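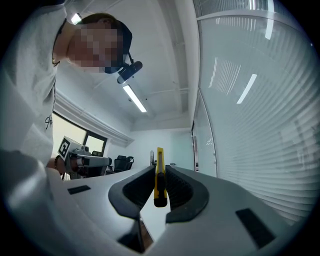
Gripper view: yellow utility knife upright in the ribbed pads, second unit in the operator's left hand.

Re: [handheld-grippers] Skodus two-unit kit - worth the money?

Replying below the quote and adding a few things that came up off list. The capture above is from our own use of the kit, for those who asked what the lens sees.

> We are a small lab at Orellana looking at the Skodus handheld kit for
> collecting manipulation demos. Right now we teleoperate an arm and it is
> slow going. The sales page is thin on detail. Can anyone who owns the
> two-unit version say:
>
> - how the finger pads hold up on thin or hard-sided objects
> - whether the wide lens is usable close to the fingers
> - how tiring the units are over a full session
> - whether the head camera is worth adding
>
> We would also like to know if anyone has compared it with the Drullovow
> rental service, which looks cheaper for a short project. Our tasks are
> mostly desk and toolbox items. No food, no liquids.

We have had the two-unit version since December, so take this as a few months of steady use and no more than that. We paid for it ourselves at list price.

Finger pads. These are the best part of the kit. They are black rubber with fine ribs on the inner faces, and when they close they lean toward each other in a V. A utility knife is a fair test for your case, being narrow and hard plastic. Gripped near the lower end of the body it stands up between the pads and stays put through normal hand motion. If you grip it too near one end and then press the other end against a table, it will pivot. That is true of most soft pads I have used. Flat things lying on a desk are harder. A steel ruler or a single sheet of card takes several tries, and we ended up sliding them to the table edge first. If your task list has a lot of those, plan for it.

We keep blades retracted or taken out for all knife work. The ribs will not survive a cut, and spare pads are sold only in pairs with a shipping fee that annoys me every time.

Our first set of pads lasted 22 sessions before the ribs on one side had worn enough that we noticed slipping. The second set is still on. I would order one spare pair with the kit and not more, as the rubber gets a bit stiff in the drawer.

Lens. It is very wide and the corners go dark. Straight lines near the edge bend a lot. Close to the fingers it is fine, and you get both pads and whatever is between them in every shot, with plenty of the room behind. Window blinds, ceiling lights and glass walls all end up in your data, and so do the people. We work next to a glass partition and you can pick out the ceiling lights reflected in it. I have not seen that hurt tracking, but I have not tested it properly either. If you blur faces before sharing, set that step up early. We did it late and had to go back through everything.

Calibration comes as a file with each unit. Do not swap the files between the two units. We did it once by accident and the position tracks looked almost right, which made it harder to catch.

Marker. There is a square black-and-white marker on top of our second unit. Keep it clean and keep fingers off it. Ours started to lift at one corner, and clear tape over it made things worse by adding glare. Skodus sent a replacement without any argument. Their support answers by email only, usually the next day, and the answers are good.

Weight and comfort. One unit is no trouble. Two units at once, for both arms, is a different story. After nearly 175 takes in a day my wrists were done, and the last batch was sloppy enough that I threw most of it out. We now stop well short of that. The grip is sized for a medium to large hand. People with small hands can work it but they get tired sooner. If you wear a bracelet or a watch, try a few takes with it on before you decide whether it gets in the way. It bothers some people and not others.

Head camera. It is small and black, on a thin strap, and points down and a little forward. For single-hand work I would skip it. For two-hand work I would add it, as there are moments when each gripper blocks the view of the other and the head view is the only one that shows what happened. The cord is the weak point. Run it down the side of the head to the neck and clip it at the back of the collar, or it will swing into things. The strap needs retightening more often than I would like, and when it slips the view drifts up toward the ceiling. Check it between batches.

Software. The recorder runs fine and has not crashed on us since the last update. Export is slow. The naming of the output folders makes no sense at all, so write a small script on day one to rename them. I can post mine if anyone wants it. Sync between the two units has been good, with one bad afternoon that went away after a restart.

Drullovow rental. We tried them for one short job before buying. The units arrived clean and charged. The pads were smoother and worse on hard plastic. The rental price looks low, but you pay extra for the second unit and again for the raw files, and by the time we added it up the saving was small. For a project of a couple of weeks I would still rent. For anything longer, buy. There is also a group at Nalville that rents first and then buys the same units used, and they seemed happy with the arrangement when we spoke.

For desk and toolbox items, the Skodus kit will do what you want. Compared with teleoperating an arm, we get far more takes in an hour, though you then have the work of checking that your arm can reach the same poses. Quite a few of ours could not be replayed because the operator leaned in and twisted in a way the arm cannot. We now put tape on the floor and ask people to stay behind it.

One question back to the list. Has anybody found a third-party pad that fits the Skodus fingers? I have seen one listed with a thicker rim, but the mounting holes look off to me and I would rather not order a set to find out.

The rename script needs a little cleanup before it goes out. I will send it as a separate message so it is easy to find in the archive.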